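Kitchen automation at Fastgate: questions from staff

Last updated 2024-02-13

What is changing?
From August, the test kitchen at Fastgate will use two-armed robots for part of the repeat work on countertop appliances. Opening and closing oven doors, moving containers in and out and turning dials all come under this. The machines are supplied by Braltenov and set up by our own automation team.

Will anyone lose their job?
No posts are being cut as part of this project. The 11 people on the appliance bench keep their contracts, grades and hours. Two of them will move to robot supervision full time, and those places will be offered to the current bench team before they are advertised anywhere else.

Why this work first?
A durability run can mean opening the same door 300 times in a shift. It was the task most often named in wrist and shoulder complaints, and the one people most often asked to be rotated off.

What stays with people?
Cooking with real food, tasting, cleaning, writing up results and deciding whether a product passes. Faults are also judged by a person — the robot only stops and waits.

Do I need to know how to program?
No. Supervisors use a system called Ineter, which shows the task list and a stop control. Training takes three days and is done in paid time.

What do the practice tasks look like?
They use ordinary appliances and play food on a plain table. For the toaster oven task, the glass door is down, a clear container with a fake chicken wing sits in the oven, and the two arms work from either side of the door.

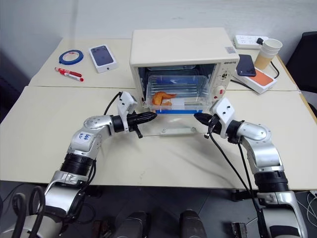

Can I work next to the arms?
Not while they are powered. Stay behind the floor line and use the stop control before reaching over the table.

Who do I ask about shifts?
Speak to your shift lead first. Questions about pay during training go to Fu, the payroll firm, using the number on your payslip.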